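Questions about sending clothes to the Pasik mending room

**What do you mend?**

Everyday clothes, mostly. Jumpers, sweatshirts, jeans, shirts, school uniform, work trousers and coats. We also take blankets and cushion covers if they fit in a normal shopping bag. We don't mend shoes, leather, tents or anything with wiring in it.

**Where are you?**

The mending room is on the first floor of the old Allier building, above the key cutter. The door is on the Lau Street side. The building went up in 1884 and has no lift. If you can't manage the stairs, ring the bell marked 2 and somebody will come down to you.

**When can I drop things off?**

Between ten in the morning and half past three. We shut for the whole of August. Anything left with us in July will either be ready before we close or kept safe until September, and we'll tell you which when you bring it in.

**Do I need to wash it first?**

Yes, please. We send unwashed clothes back. Wash it the way you normally would and dry it fully. Damp wool is hard to pin and the repair can end up the wrong size. There's no need to iron anything.

**How do I show you where the damage is?**

Tie a bit of bright thread through the cloth next to the hole, or put a safety pin in it. Sticky labels fall off and chalk rubs away. If there are several places, mark each one. Anything that isn't marked may be missed, especially on dark colours.

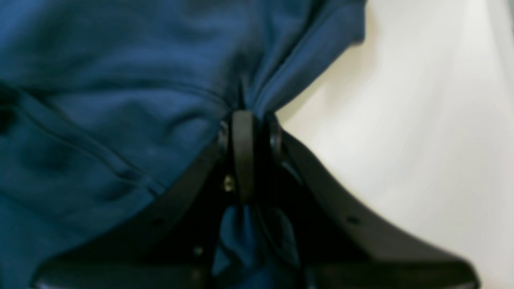

Dark clothes take longer than light ones and we allow extra time for them. Black is the worst, and navy is not far behind. A small hole can sit inside a crease and look like one more shadow, so each piece is smoothed out and gone over by hand before any sewing starts. Deep blue cloth lying in soft folds looks darker in the creases and paler along the ridges, and this makes it hard to choose thread by eye. We match thread on a flat part of the garment, by the window, and check it again under the lamp. If we can't get a close match we'll ask whether you would like the nearest shade or a contrasting one.

**How much does it cost?**

The price depends on the time the job takes, and we give it to you before we start. Buttons and simple seams are done at a fixed price, shown on the card by the door. If a job turns out to be bigger than we thought, we stop and ring you. We won't go over the price you agreed without asking.

**Can you make a repair invisible?**

Sometimes. Fine knitwear in a plain stitch can be mended so that it's difficult to find. Denim and thick cotton will nearly always show. Elbows and knees show more than hems. If you want to see what to expect, Melati Simanjuntak keeps a book of finished samples on the counter and you are welcome to look through it.

**My sweatshirt has gone bobbly. Can you do anything?**

We can take the bobbles off with a comb. It works well on thick knits and less well on thin ones. Cotton with a brushed surface will bobble again after a few washes. Turning it inside out in the machine slows this down.

**Can you replace a zip?**

Yes, on most jackets, skirts and trousers. We stock black, navy, grey and white in the usual lengths. Other colours have to be ordered from Jalport, and that adds a week or so. If you already have a zip you want us to use, bring it along with the garment.

**How long will it take?**

Most things are ready in two weeks. Coats with linings take three. We send a text when your item is finished. We can't store things for long, so please collect within a month of the message.

**I've lost my ticket. What should I do?**

Tell us your name and what you left. We may ask for a detail such as the brand or what's on the label. The tickets restart from 1 whenever we reach the end of a roll of 600, so an old number is no help to us without a name.

**Can I learn to do it myself?**

We run a short evening class in darning and patching. It covers holes in knitwear, worn knees and loose hems. You need to bring one thing to mend and a pair of small scissors. Needles and thread are provided. Places are booked at the counter.

**Do you take donated fabric?**

Clean cotton, wool and denim in pieces bigger than a tea towel. We have enough curtain lining for now.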